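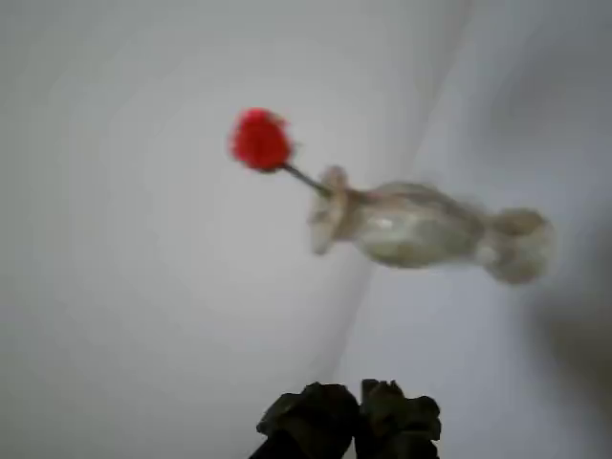 Drumier objects that a vase should be judged with a flower in it, since bare stone flatters itself. We doubt one stem settles much. The Jenddale listing calls the piece onyx

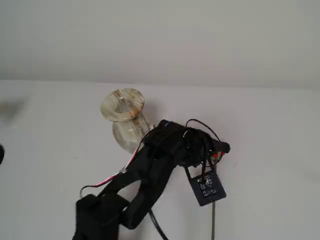
and offers no test to back the name. Veining alone is weak evidence - marble can be banded too.
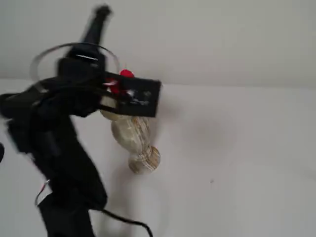

**Figure 4.** Stone vase with wavy brown and tan veining.

The claim of a single source at Zavonthorpe looks no firmer.

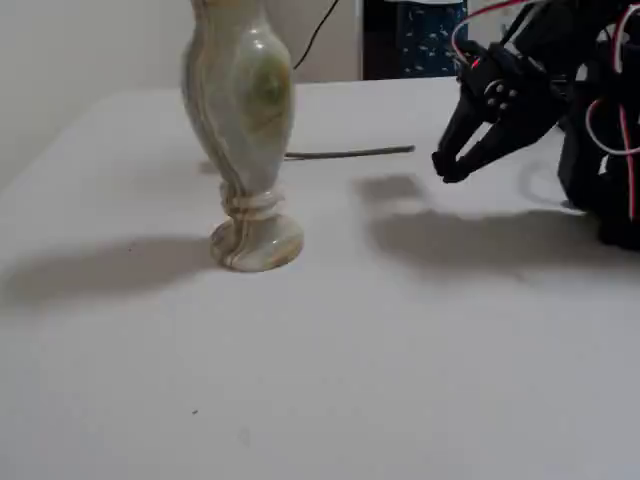

*Lemma* 13(4), 1645

Polish tells us even less. We therefore write "banded stone" from here on.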